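Molinness Garment Measurements

README and data card, version 12

Flat measurements of 712 second-hand garments, set beside the size printed on the label. One row per garment, one plain CSV file, and a lot of notes.

If you have ever bought two pairs of trousers with the same number in the waistband and found that only one of them would do up, you already know why we started measuring. Clothes are wonderful things to collect data on! Everybody owns some, they lie flat if you ask them nicely, and a tape measure costs next to nothing. What we lacked when we began was a set of measurements all taken in the same way, by people who had agreed beforehand where a shoulder stops and a sleeve begins. Getting to that agreement took longer than the first round of measuring.

What is in the download

garments.csv — the main table
labels.csv — the text of every label we could read, with line breaks kept
notes.csv — free-text remarks, linked by garment_id
guide.txt — the measuring guide, the long version
changes.txt — what changed between versions, going back to version 1

All files are UTF-8 with commas between fields and a full stop for decimals. Spreadsheet programs set up for other countries may turn 38.5 into a date. Import the column as text first and convert it afterwards, and all will be well.

The columns

garment_id: a letter and four digits. The letter is the garment type (S shirt, B blouse, T trousers, K skirt, D dress, J jacket, N knitwear). The digits mean nothing and there are gaps.

label_size: exactly as printed, so you will find "M", "12", "40", "40R", "One size" and one heroic "S/M/L".

size_system: our reading of which system the label uses. Left blank where we could not decide. Please don't fill the blanks by guessing from the number alone, as the same number can mean quite different things in two systems.

chest_cm: armpit to armpit, fastened, laid flat. It is NOT doubled. See the warning further down.

waist_cm: edge to edge along the top of the waistband for trousers and skirts, and at the narrowest point for everything else.

hip_cm: edge to edge at the widest point below the waist. Blank for anything that stops short of it.

length_cm: from the highest point of the shoulder to the hem, or from the top of the waistband to the hem for lower garments.

inseam_cm: trousers only, crotch seam to hem along the inner leg.

sleeve_cm: shoulder seam to cuff edge. For raglan sleeves we measure from the neckline and set raglan to yes.

raglan: yes, no or blank.

stretch: none, some or lots. A judgement by hand, made by pulling gently across the grain. We know this is crude. We tried weights and clips for a while and got worse agreement between measurers than we did with fingers.

fibre: the fibre line from the label, tidied so that cotton is always "cotton". The untidied version lives in labels.csv.

altered: yes if there is clear evidence of altering, such as a second row of stitch holes at the hem. A "no" means we saw none, and a really good tailor will have fooled us.

measurer: two initials, made up by each person for themselves. They don't match anyone's real name.

How we measured

Every garment rests for at least a night before measuring. Knitwear in particular needs it. A jumper that has spent the week on a hook will give you one length on Tuesday evening and a shorter one the next morning, and both are perfectly good readings of a jumper in a different mood.

Smooth the garment with the palms, moving outwards from the middle, and stop when the wrinkles have gone. Don't tug. Fasten all buttons and zips. Lay the tape down without pressing it into the cloth, and read to the nearest half centimetre. We read everything twice, lifting the tape fully away in between. If the two readings differ by more than one centimetre, the garment is shaken out, laid down again and measured from scratch.

We use fibreglass tapes from a set sold under the name Plotex, checked against a steel rule at the start of each session. Old cloth tapes are lovely objects, but the one in my own sewing box turned out to be most of a centimetre too long, and it had been happily ruining my curtains for years.

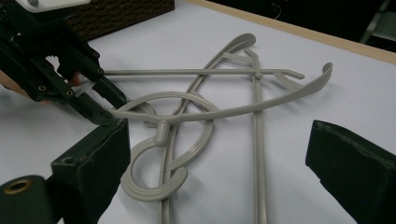

Molinness Textile Circle — Measuring and Records Group

Where the garments came from

Three sources, marked in the source column:

nijs — garments lent by Nijs, a second-hand shop that let us work through its rails after closing time. This is by far the largest part, and it leans towards shirts and blouses. We are so grateful for the loan of the big cutting table as well!

circle — garments belonging to members. Jackets and knitwear are well represented here, and so is a certain shade of bottle green.

attic — a single household's clothes, passed to us in one go and kept together in the data. If you are doing anything statistical, treat these rows with care, as most of them were chosen by one person to fit one body.

We took everything offered apart from underwear, swimwear, children's clothes and anything too fragile to lay flat. Garments with no label at all were accepted, and label_size is blank for those.

What you can do with it

People have used earlier versions for all sorts of things, which is a joy to see. A pattern-cutting class drew up size charts from it and compared them with the ones in their textbook. A statistics teacher uses the shirts for a first lesson on scatter plots, and tells me the class gets far more worked up about sleeve lengths than about the usual flowers and cars. Someone wrote to say they had filtered it down to trousers with a long inseam and a small waist purely to feel less alone.

Questions we would love someone to take on:

Does the spread of chest measurements within one label size get wider as the sizes go up? My hunch is yes, but the larger sizes have fewer rows and I don't trust my hunch.

How much of the difference between two shirts of the same size can be put down to stretch?

Do altered garments move towards the middle of the range or away from it?

What it isn't good for

It can't tell you how clothes in general are sized. These are garments that somebody gave away or kept for a very long time, and clothes that get worn to rags never reach us. It also says nothing about how a garment fits a person. We have no body measurements and don't plan to collect any.

Please don't use it to rank brands. We took the brand names out in version 4. Many brands had only one garment in the table, and it seemed silly, as well as unfair, to let a single shrunken cardigan speak for a whole company.

Laundering history is unknown throughout. Wool shrinks, cotton shrinks, and linen does as it pleases.

A warning about doubling

The chest, waist and hip columns hold the flat width. To compare them with a size chart you will usually need to double them. Every version brings at least one cheerful email from a reader who has discovered that our garments were made for very small people, so I now put the warning here, in guide.txt and in the first line of changes.txt.

Agreement between measurers

We set aside 200 garments to be measured a second time by a different person who hadn't seen the first set of numbers. The repeat readings are in garments.csv under columns ending in _r2. Chest and inseam agree very nicely. Waist on dresses is the weak spot, as "the narrowest point" is easy to find on some dresses and a matter of faith on others. If you need a waist figure you can lean on, stick to trousers and skirts.

Sleeves caused the longest argument we have had as a group. On a dropped shoulder the seam sits well down the arm, so the sleeve reads short even though the garment as a whole is generous. We measure to the seam anyway and mark the garment as dropped in notes.csv. A minority view (mine!) holds that we should also have measured cuff to cuff across the back, and a trial column called span_cm now exists for 40 jackets. Do have a look and tell us whether it is any use.

Known problems

Label text in several alphabets was typed in by hand and will contain slips.

A handful of early shirts were measured unbuttoned. They carry "open front" in notes.csv, and their chest readings run wide.

Faded size labels are recorded as blank even where we were nearly sure. You can find the guesses in notes.csv if you want them.

The fibre column doesn't cover linings. J and D garments with a separate lining label have both parts in labels.csv.

Plultitz, the little program we use for typing in readings, used to drop a trailing zero, so you will see both 52 and 52.0. They mean the same thing.

Adding your own measurements

Yes please! Read guide.txt first, measure a shirt you know well, put it away, and measure it again another day. If your two sets of readings sit within a centimetre of each other you are ready. Send a CSV with the same column headings and leave garment_id empty so that we can give out the numbers. We add new rows every March. Small batches are just as welcome as big ones, and we are terribly short of skirts.

Corrections are handled all year round. Tell us the garment_id, the column and what you think is wrong, and we will dig out the garment if we still can.

Terms of use

Free to use, copy, change and share, for teaching, research, sewing or business. Please name the Molinness Textile Circle and give the version number, as rows do change between versions.

Upkeep

The table and this page are looked after by Custódio Aguiar, who also wrote the measuring guide and would very much like to hear from anyone with strong views on raglan sleeves.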